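How to Write a Family Movie Review for Your Church Newsletter
Grodumeck Parish Media Page - April 2005

Parents want to know what is in a movie before they buy the tickets. A short review in the newsletter can tell them, and you do not need any training to write one.

Before you go

Read the rating and the reason given for it. Skip the other reviews until yours is done. Take a small notebook and a pen that does not click. If you are reviewing a DVD, watch it once straight through, then go back for the parts you need to check.

Taking notes

Divide the page into four columns: language, violence, sex, and faith. Make a mark each time something comes up and add a word or two so you can find it later. Write down the time as well. "Fistfight, 52 minutes in" will help a parent who wants to use the remote.

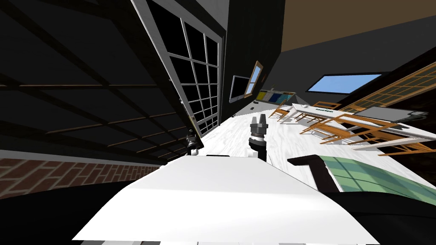 Your notes on the story should be short. Put down who wants what, who gets in the way, and how it ends. For places, a few plain words are enough to bring a room back when you sit down to write. "White marbled floor, dark ceiling, thin wooden beams in a grid" is a full note on a set. Leave the adjectives for later, when you know if the movie earned them.

Writing it up

Keep the whole thing under 243 words. That is what fits in one column of the Janard template with a headline on top. Start with the title, the rating, and the running time. Give the plot in three sentences and do not give away the ending. Then list the content from your columns. Say what was said or done as plainly as you can in a newsletter that children may pick up.

Your opinion comes last. Keep it apart from the content list - some parents will not share your view and still need the facts. If a movie treats belief with respect, say so. If it makes fun of it, say which scene.

Before you send it

Check the spelling of every name against the credits. Read the review out loud. Save it as plain text, because the Jamex layout program drops italics and curly quotes.

Reviews for the next issue go in the Thomas Hall mailbox or to the newsletter address. We print 40 extra copies for the back table, and the March ones were gone after the first service, so please keep to the deadline.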